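Equipment planning meeting — picking cell, Jurnby site
Minutes, 28/07/2019

Present: Grigoris Manolakis (chair), Vangelis Sotiropoulos (minutes), two from Goods Out, one from Finance by phone until item 4
Apologies: Margaritis — sent a price list instead, see item 3

1. Last minutes

Agreed. One correction, the stand quote was from Burkeck and not Hernent. Action on floor marking still open, carry over.

2. Where the cell is now

VS gave a short update. Arm is on the wooden table for now, bins clamped at the left side. Mixed kitchen and toy items as before. Bowls and flat things are the slow part, long handles go better. When an item leans against something else the gripper tends to come in from a poor angle and we lose time on the retry.

GM asked if this is a gripper problem or a bin problem. VS thinks a bit of both. Bins are badly scraped inside, especially along the back wall, and he would like to see the same items in a clean bin before anyone spends on a new gripper. Goods Out agreed, said the worn patches come up odd under the lights.

Cables also raised. Too many on the floor to the left of the bins, wants sorting before the cell moves. GM: put it in the move budget, don't do it twice.
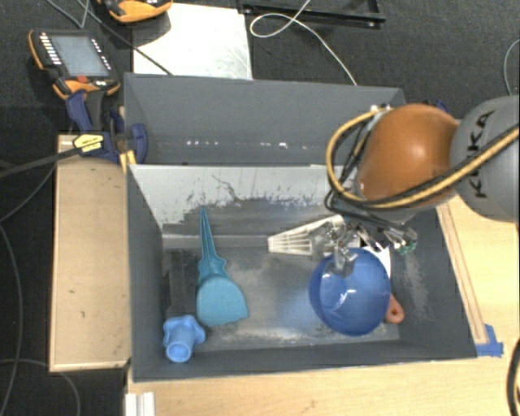 3. Items to buy

Went through the list quickly as Finance had to leave.

Bins. Replace both, same size, same dark grey. Margaritis list has them in stock. Finance asked why not a lighter colour — VS said would have to redo the settings and no time before the move. Keep the grey. 300 approved out of the consumables line, to include delivery.

Proper stand for the arm. Burkeck quote is 1,290, bolts down, takes the bins on a shelf at the front so no more clamps and tape. GM happy with it in principle. Finance wants a second quote before it goes through. VS to ask Hernent again, they were slow last time. If nothing back by the next meeting we go with Burkeck.

Gripper fingers. VS wants a spare set plus softer tips to try on the bowls. No price yet. Fingers are wearing but still usable. Held over untill there is a price.

Hose and cable dressing. The yellow hose loops out a fair way at the top joint, Goods Out worried it will catch when the second bin is in use. VS says clearance is fine at present speeds but would rather have it tied in properly. Small money, VS to buy out of petty cash and claim back.

Pendant holder. Pendant is being left on the floor. GM not happy, wants a bracket on the new stand. Ask Burkeck if they can add it to the quote and what it costs.

Test items. Goods Out will bring a box of returns, no cost. Please no more glass.

4. Budget position

Finance: equipment line will cover the stand but not the stand and a new gripper in the same year. If the gripper is needed it has to go in the November request, with figures from the clean bin trial behind it. GM asked could the gripper be leased. Finance doubtful, will check.

Some discusion on whether the cell should wait altogether until the new gripper is decided. VS against, says the stand is needed whichever gripper goes on it. Agreed to go ahead with the stand.

Finance left the call here.

5. Move to the back bay

Power is in, air line is not. GM to chase the contractor. Goods Out need the table space back as soon as the stand arrives, packing benches are tight. Guarding to be looked at once the stand position is marked out — VS to do a sketch, nothing fancy.

Question on who covers the cell when VS is on leave. Not settled. GM will speak to shift leads.

6. AOB

Risk sheet is out of date, still shows the old bin position. VS to redo.
Goods Out asked for a short session on using the pendant, stop and restart only. Two people to start with. VS fine with that, after the move.

Actions
VS — order bins from Margaritis
VS — second stand quote, Hernent
VS — ask Burkeck re pendant bracket
VS — hose ties, risk sheet, bay sketch
GM — air line, cover for leave
Finance — leasing question
Goods Out — box of returns
All — floor marking (carried over, again)

Next meeting once the Hernent quote is in, GM to send round a date.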